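Last updated: October
Print this page | E-mail this page

Chapter 4. Chores as a Test of Machines

A household chore is hard to automate for dull reasons. The sink is wet, the cord is loose, and the cup stands somewhere else each morning. A shop-floor machine is spared most of this — its parts arrive in fixtures.

Bathroom work with hand-held grippers:

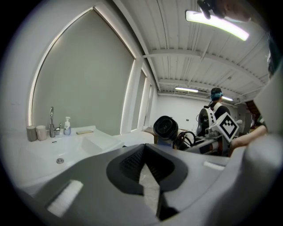
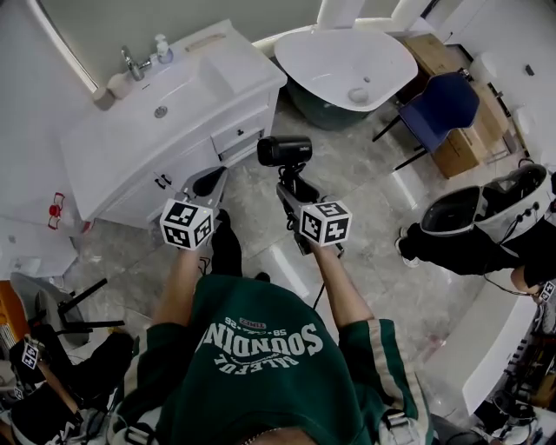
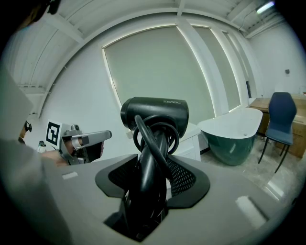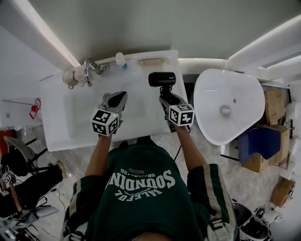

Dursun and Cocco put the question narrowly: can a machine finish a chore without a person stepping in? In the Menia trials at Burthorpe, 3,395 attempts were logged over 38 chores. Rigid objects gave few failures. Cords and cloth gave most of them, and the rate hardly changed after the first 2,000 attempts.

Our answer for now is "in part." Section 4.1 defines a finished chore. Section 4.2 treats grasping, and Section 4.3 treats recovery after a slip — the weakest point of present systems.

Contact: Lema Textbooks, Burthorpe | Copyright Lema | Back to top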